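Two-arm sim for robotics club, how do I get the left arm to stop missing the tray?
Asked 7/24/25 in Simulation and Controls
Viewed 1,614 times

Hi all! Our school club signed up for the Jamton challenge in October and we are having the best time with it. It's the two-arm sorting task: pick up the small items from the table and put them in the black tray, all in simulation. We're using the Prilto simulator because it runs on the Benadum lab computers, and I'm the one who volunteered to write the left arm (the harder one, I think!).

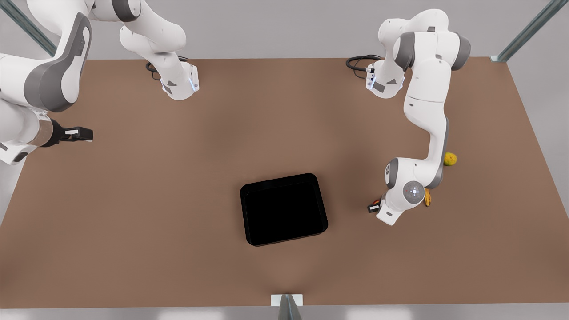 We wrote a simple state machine. Find the object, move above it, go down, close, lift, go to the tray, open. The grasping part works so well now, the first time it held on we all yelled. But the drop is off. The item lands on the rim or just past it on the right side, and it's worse when the tray starts out turned a bit. The rules say the tray gets a small random rotation every run, so I can't hard-code it.

Things I tried:
- moving the drop point toward the middle by hand (helps one run, ruins the next)
- slowing the arm down before it opens
- reading the tray position again after the lift, same numbers

I ran 400 tries overnight and the misses are nearly all on the same side. I also tried using the wrist camera to find the tray, but when the arm swings over, it mostly gets table and its own fingers. Is the wrist camera even worth using for this? We have 21 days until our practice round and I'd love to have both arms going by then.

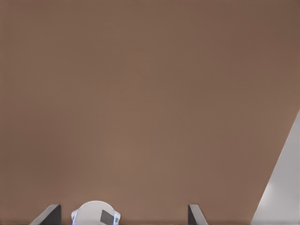

Trnka
Accepted answer, 14 votes

Misses that all go one way are good news, it means you have an offset and can find it. My guess is that you're sending the wrist to the drop point when you should be sending the fingertips. Check which link your move command is aimed at. On our team it was the flange, and the gripper length got added along the wrong axis as soon as the wrist tilted.

Quick test: put the gripper straight down over the tray center and print the fingertip position. Then tilt the wrist and print it again. If the fingertips moved and the "target reached" message still came up, there's your bug.

For the rotation, read the full pose of the tray and work out your drop point in the tray's own coordinates, then convert to world. Don't just add x and y to the center.

About the wrist camera, I'd keep it for lining up the grasp and use the overhead view for the tray. Up close it has a tiny view and a plain table gives it nothing to lock onto. Have fun, this task is a blast!

Answer 2
3 votes

Did you check the units? We had that once.

Answer 3
5 votes

Agree with the first answer. Also raise your release height a little, then lower it once the offset is fixed. And save the random seed for each miss so you can replay it! We didn't do that for the first 2 weeks and I still regret it.

Comment from the asker: IT WAS THE FLANGE. Thank you!! Starting on the right arm tonight.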